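Speaker notes - Teresa Conneely
Revside handset meetup, Friday session, second slot
18 shares | 4 comments

Slide 1. Title only. Wait for the room to settle, then start. The talk covers how Fahy handles battery charging on its mid-range phones after the June firmware, and what that means for anyone supporting them in a repair shop or a company fleet.

Slide 2. Background. Fahy sells two phones in this market, the Jarby and the Ravum. They share a battery supplier and a charging controller. The Jarby charges at 18 watts, the Ravum at 22. Both use USB-C. Mention that the in-box cable was dropped from the Ravum, so customers turn up with whatever they had in the drawer.

Slide 3. What changed. Before June, both phones charged at full rate up to 100 per cent whenever the charger allowed it. The new firmware adds a hold stage. The phone reads the alarm clock, estimates when it will be unplugged, and stops short of full until shortly before that time. The colour of the battery icon changes from green to grey during the hold. Most support calls come from people who see grey and assume a fault.

Pause for the first question if hands are up. Keep the rest until slide 7.

Slide 4. Negotiation. On connection the phone asks the charger what it can supply. If the answer is malformed or late, the phone falls back to the basic USB rate and stays there until the cable is pulled. It does not retry. Older laptop chargers are the usual offender. Demonstrate with the log extract - the line to point at is the controller status byte, which reads 255 when negotiation has failed.
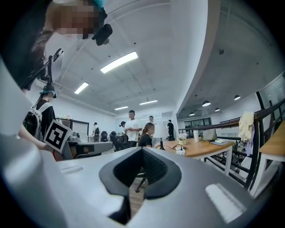 Does the hold stage slow down a daytime top-up?

With no alarm set in the next few hours, the firmware skips the hold and charges at the normal rate. The exception is a phone with a recurring early-afternoon alarm, where the hold can start at lunch. Turning off adaptive charging in the battery menu fixes it.

Slide 5. Diagnosis order. Cable first, then charger, then port, then software. Check the port for lint with a light before opening anything. A phone that charges on one side of the plug only has a worn port. Replace the port board, which is a separate part on the Ravum and soldered on the Jarby. Have the price difference ready; someone will ask.

Slide 6. Fleet settings. Adaptive charging can be set by policy on managed phones. Recommend leaving it on for staff who charge overnight and off for shift workers. The policy does not survive a factory reset on the Jarby. Re-enrol the phone and check the menu by eye.

Slide 7. Open items. The grey icon has no label in the current build. Fahy has the request. No release date to share, so don't guess at one. Leave the log commands on screen during questions and move the clicker back to the lectern for the next speaker.

4 comments

Related
Jarby port board replacement: parts and tools
Reading charge controller logs on the Ravum
Which USB-C cables carry full rate
Revside meetup: slides from earlier sessions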